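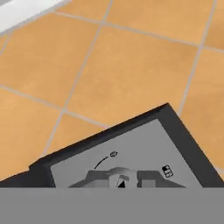 Floor tiles, pale grey grout

Terracotta in a kitchen: seal it or leave it?

lnegri
Posted 7:40 pm
We're redoing the kitchen in January and I want large terracotta-coloured tiles with thin grout lines. Kitchen is 56 square metres including the eating end. My budget for tiles and laying is tight and I've got 3000 put aside for the floor prep alone. Do I go real terracotta and seal it, or buy a porcelain that looks the part? Two kids, one dog, lots of spilt oil.

bultden_tiler
Posted 8:05 pm
Porcelain. Real terracotta drinks oil. You can seal it but you'll be resealing the cooking side long before the rest, and then the colours don't match.

Osamu H
Posted 8:22 pm
Disagree with the above. We've had real terracotta at our place in Irkudia for years. Penetrating sealer, two coats before grouting, one after. Wipe up oil when you see it. It marks a bit and I don't mind the marks. Porcelain is cold underfoot and it looks printed when you get three the same next to each other.

bultden_tiler
Posted 8:31 pm
You don't mind the marks. Most of my customers do. I've pulled up two terracotta kitchens this year for that reason.

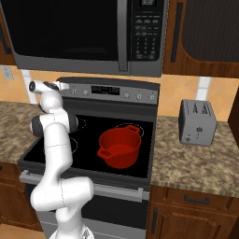
Setsuko Arai
Moderator, Kitchens and Laundries

Moving this over from General. A few things to sort out before you pick a tile.

Check the height at the range. If the new floor comes up higher than the old one, a freestanding range may not slide back out under the benchtop lip, and a smooth glass cooktop ends up sitting lower than the bench. Wind the feet up first and measure again. Tile under the range as well, all the way to the wall.

On grout, pale grey looks good against orange but it will darken near the cooktop. Go a shade darker than the sample you like.

lnegri
Posted 9:14 pm
Thanks Setsuko. Hadn't thought about the feet. Mahlangu quoted me 700 to take up the old vinyl, does that sound right?

Osamu H
Posted 9:20 pm
Depends what's under it. Get it tested if the house is old. Ours came to 1000 with the glue ground off.

bultden_tiler
Posted 9:33 pm
Ask if the 700 includes disposal. Often doesn't.

lnegri
Posted 9:41 pm
It doesn't. Just checked the quote. Will ring them in the morning.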